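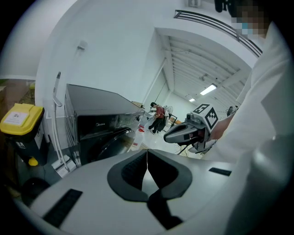 Clear the player cache and the captions line up again, according to a reply in the old Skotix thread. Tried it. Twice. No change, so starting a new one.

## Captions 6 seconds late after adding an intro clip in Skotix

**reelbasement**, August 2026

Site runs Skotix player on the Macedo theme, files hosted at Dellon. 111 videos, all with .vtt captions, all fine for ages. Last week I switched on the new Intro Clip option in the skin config (the one under Playback, not the one under Ads). Intro plays, main video starts, captions come in late. Every video, same gap. The intro is 6 seconds long so I can guess where the gap comes from, but I can't find the setting that controls it.

What I've tried so far:

- cleared player cache, cleared Dellon cache
- Chrome, Firefox, Safari on a phone. same in all of them
- switched to the default theme for a few minutes. same
- re-uploaded one .vtt by hand. same
- turned Intro Clip off: captions are right again straight away

I don't want to lose the intro, the client signed off on it. I also really don't want to open 111 caption files and edit times. Is there an offset box somewhere I'm missing? The docs page for Intro Clip is two paragraphs and doesn't mention captions at all.

Videos were encoded in Stalalum if that matters. Loader snippet on the page is the stock one, only changed the width to 904.
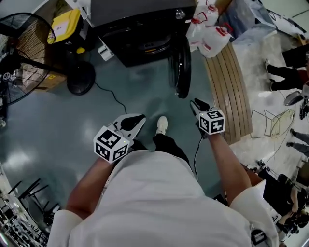 *Two hand-held grippers, each with a marker cube on top.*

### Answers

**kerning_and_cue**

There's an offset box but it's well hidden. Skin config > Captions > Advanced, then you have to tick "Show timing options" before it appears. Field is called Caption Shift.

Put in **-6** and save. The minus matters, positive pushes them later and you'll end up 12 behind.

Couple of things:

1. It's per skin, not per video. If some videos use a different skin (or some have no intro) those need their own skin, otherwise those captions will be 6 seconds early.
2. It wants whole seconds in the box but takes decimals in the loader snippet, so if your intro is really 6.2 or whatever, do it there. The key is captionShift, goes inside the same braces as your width.
3. Hit Rebuild Skin afterwards. Save alone doesn't push it out. Got me the first time

Check a cue near the end of a long video as well as one at the start. If the gap is the same at both ends the shift will fix it. If it grows, you've got a frame rate problem and that's a Stalalum thing, no amount of shifting will help.

> **reelbasement:** found it, thank you!! Didn't see the tick box at all. -6 and rebuild, start of video is good now. End of the longest one is good too. Turns out 3 videos have no intro so I copied the skin for those.

> **kerning_and_cue:** yep copying is the way. Rename the copy before you save it or it takes over the original, learned that one too

**mp4_or_bust**

just update the player. mine did this and then it stopped

> **reelbasement:** which version are you on? I'm on the newest one it offers me

> **mp4_or_bust:** not sure, it does it automaticaly

**slowbuffer**

Shift works but I'd go the other route if you ever plan to change the intro. New intro, new length, and you have to remember to change the number in each skin.

Skotix has a caption clock setting, "Start caption clock at": Player load / First frame / Main content. Default is Player load on skins made before the Intro Clip feature came out, so I'm guessing yours is an old skin. Set it to Main content, put Caption Shift back to 0, rebuild. We have 408 caption files on one skin and did it this way, no edits to any of them.

One catch: with Main content on, captions for the intro itself won't show. If someone talks in your intro you'd have to burn the text in. Ours is a logo and music so didn't matter.

Also the setting isn't there if you load the skin in compact view, use the full editor.

> **reelbasement:** ours has music only. Will try this on the copied skin first and leave the rest on -6 for now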